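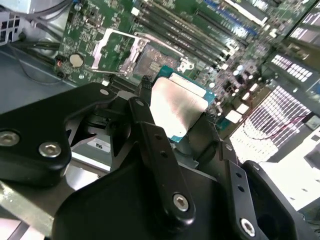 PC Hardware Basics, Fallville Evening Program
Handout 4: Putting a processor in its socket
Notes by Tyra Sandberg

Okay, so this is the one everybody gets nervous about! I did too, the first time. My hands shook so badly that I had to put the chip down and go get a glass of water, and I was only swapping out a part from a machine that was headed for the recycler anyway. Please take your time tonight. We have until 9 p.m. and there's no prize for finishing first.

Read this through once before you touch anything. If you missed Handout 3 (power, cables, static) grab one from the stack by the door and read that first.

What we're working on

The office desktops again, the ones we got from Osto when they cleared out their old building. They're plain, solid machines and I like them a lot for teaching. We'll do everything with the motherboard still in the case. Some of you asked why we don't take the board out, and you certainly can, but it means undoing every cable we spent last session labeling, and in a roomy tower you can get at the socket fine.

Lay the tower on its side with the open side up. You want the board flat so that gravity is on your team. The power cord should be out of the wall, and yes, I will come around and check.

Words you'll hear me use

Socket: the square holder on the motherboard where the processor goes. In this type the little springy contacts are in the socket, and the processor just has flat pads on its underside.

Load plate: the metal frame that folds down over the edges of the processor and holds it in place.

Lever: the thin metal arm beside the socket. It locks the load plate down.

Heat spreader: the silver metal lid on top of the processor. I call it the lid half the time (sorry).

Substrate: the thin green board that the lid sits on. This is the bit you hold, by its edges.

Opening the socket

Push the lever down a little and slightly outward so it slips free of its hook, then let it swing up. Keep a finger on it the whole way, it's springier than it looks. Now the load plate can be hinged up too.

With the plate up you're looking at the bare contacts, and from here on nothing goes near them except the processor. No fingers, no sleeves, no blowing on it, no "just brushing off a bit of dust." If you see dust, call me or Bendik over. A bent contact can sometimes be straightened under a magnifier, and Bendik Westerberg has the patience for that, but I'd much rather he spent his evening helping people with their cooler screws!

Picking up the processor

Hold it by two opposite edges, thumb and finger, the way you'd hold a photo print you didn't want to smudge. Keep off the underside completely. Touching the top isn't a disaster, but skin oil and old gray paste both have to come off before the cooler goes on, so you may as well stay off that too.

If you need to set it down, use the tray it came in or an anti-static mat. Not the carpet. Not the lid of your coffee cup.

Before it goes in, read what's printed on the heat spreader and copy the model into your worksheet. The print is tiny and a bit shiny, so tilt it under the lamp until the letters show up. I use the magnifier every time now.
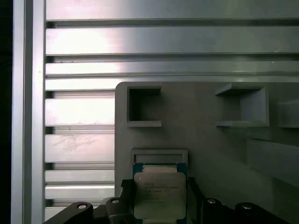

Processor held upright, with the printing on its heat spreader.

Write down the model exactly, letters and all. Then look it up in the support list for your motherboard. Fitting the socket doesn't always mean the board knows what to do with the chip, and an old BIOS can be the whole problem. The spreadsheet Bendik made has 66 boards in it, so yours is very likely there. If it isn't, tell him and he'll add it, he loves that.

Lowering it in

Find the small triangle on one corner of the processor and the matching mark at the socket. Check the notches on the edges of the substrate as well. Two checks, every time, even when you're sure.

Hold it level over the socket, line up the notches, and set it straight down. Let go. It should simply drop into place under its own weight. You should never need to press, wiggle or slide it. If it sits crooked, lift it straight up again, breathe, and start over from the triangle.

When it's flat, fold the load plate down over it, bring the lever down and tuck it under its hook. The lever will feel stiff. Everybody stops halfway and looks at me in horror at this point, and I promise you it's meant to take some force (if the processor is seated properly, which is why we check first).

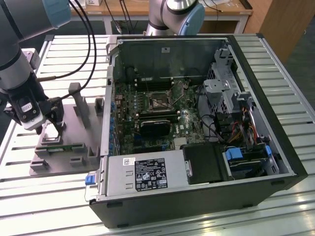

Do I have to unplug the drives before I work on the socket?
Only if their cables hang over it. Otherwise tuck them to one side and leave them connected, with the machine still unplugged from the wall.

Before you leave

Leave the load plate closed, whether your processor is in or out. Put the screws in the Öberg tin with your name on it, and don't power anything up! We haven't done the cooler yet, and a processor without one gets hot very quickly.

For next time, read the section on thermal paste in the Brorari booklet, and bring your worksheet with the model number filled in. I'll have the paste and the wipes.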